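Bestdale Allotment and Water Users' Association
Minutes of the September meeting, held in the Constead Road hall, 7.10 pm

Present: Michalis Petridis (chair), Magdalini Sotiropoulos (minutes), Fotis Drakos, Ifigeneia Bakalis, Fotini Andreadis. No apologies received.

1. Minutes of the previous meeting
Agreed with one correction. Under item 4, "header tank" should read "break tank". Signed by the chair.

2. Matters arising
The key to the lower gate has been cut and handed over. The letter to Raptis about the late invoice was sent; no reply yet. Carried forward.

3. Mains leak, east run
F. Drakos reported on the meter readings. With all taps shut overnight the meter advanced by 157 litres between the evening and morning readings. The west run was isolated for a second night and the loss continued, so the fault lies on the east run between the stopcock and standpipe 6. The pipe there is the old black polythene, laid shallow where it crosses the main path.
I. Bakalis asked whether the standpipe washers had been ruled out. F. Drakos replied that all had been changed in spring and none was dripping when he walked the run.
Two options were discussed:
(a) dig at the path crossing, repair with a compression coupling;
(b) replace the full 51 metres in blue MDPE at proper depth.
Raptis has quoted 620 pounds for (b), trench reinstatement included. Option (a) would cost little, but the same pipe has been patched before - twice, according to the log.
Agreed: option (b), subject to written confirmation that the quote covers the path surface. F. Drakos to obtain this.

4. Winter shut-off
Supply to be turned off at the end of October as in other years. Drain-down to start from the lowest standpipe. Plot holders to disconnect hoses beforehand; any left on will be removed and put by the shed. Notice to go on the board. Action: I. Bakalis.

5. Water butts
F. Andreadis proposed that new butts be fitted with lids and an overflow led away from the path. Carried. Existing butts are not affected until replaced.

6. Any other business
The Flovodano timer on the polytunnel line is losing its settings. To be checked for a flat battery before a new one is bought. Action: M. Petridis.

Meeting closed at 8.35 pm.
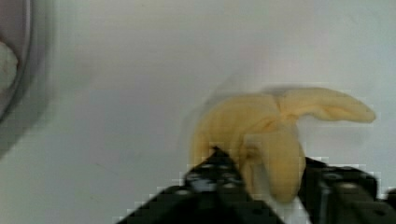
Fotini Andreadis: On item 3, please could the isolation dates go on the board as well? The polytunnel is fed from the east run and will need filled cans standing by while the trench is open. I would also like the old pipe lifted - if it stays in the ground someone will put a fork through it and report another leak.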